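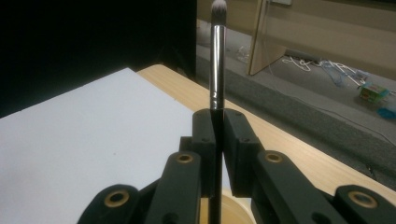
Chapter 3

Brushes and Where They Live

Before we open a single pot of colour, I'd like us to spend a while with the humble brush. Students nearly always want to rush past this chapter. I understand the temptation completely (I was the same, and I had the blotchy cheeks to prove it), but the way you choose, hold and put away your brushes will shape every face you work on, so please make yourself a cup of tea and settle in.

Every makeup brush, from the cheapest in the bargain bin to the sort you save up for, has the same parts. The tuft is the business end, the bristles that pick up powder or cream and lay it down again. The handle is the part you hold. Between them sits the ferrule, a sleeve that grips the bristles at one end and the handle at the other. It is usually metal, and on many brushes you'll find a fine line or groove pressed into it near the lower end. We call that the crimp, and it is what keeps the whole affair from coming apart in your fingers halfway through a bride's eyelids.

Run your thumb over the crimp on one of your own brushes. If the ferrule turns or wobbles, water has probably found its way inside and loosened the glue, and we'll come to the remedy in the section on washing.

3.1 A home for the working brush

Now, on to storage, a subject on which I can be rather tiresome. A brush left lying on the bench picks up whatever the bench has to offer, and a rounded tuft that rests on its side night after night will slowly take on a flat patch. For the brushes you reach for daily, the simplest answer is an upright holder. You don't need anything from a catalogue. Students at our Dromow classrooms have turned up with jam jars, pencil tins and a very handsome gravy boat, and nearly all of them did the job. My own favourite is an ordinary ceramic cup, and one with some shape to it is nicer still. 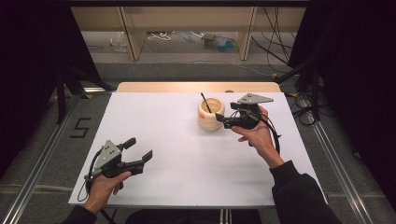 Choosing a cup is mostly a matter of weight and height. You want something heavy enough that a long handle leaning out over the rim won't tip it, and deep enough that the brush can't topple out when somebody bumps the table. A cream cup with ribbed, bulging sides is just the kind of thing I mean, and the ridges give you something to hold on to when your fingers are slippery with moisturiser. Stand it on a plain white surface if you can, for you'll spot spilled powder straight away, and set it toward the back, where your sleeve is less likely to catch it.

Handles go down and tufts go up, always. Lower each brush in gently, holding it just under the ferrule, and let it find its own lean. When the cup begins to feel crowded, start a second one, perhaps keeping face brushes in one and eye brushes in the other.

Try it yourself

Take 20 minutes with your own kit and a cup from the kitchen cupboard. Put each brush in and take it out again, first with your right hand and then with your left. Notice which ones snag on their neighbours, and jot them down in your workbook. We'll sort those by size and purpose in section 3.2.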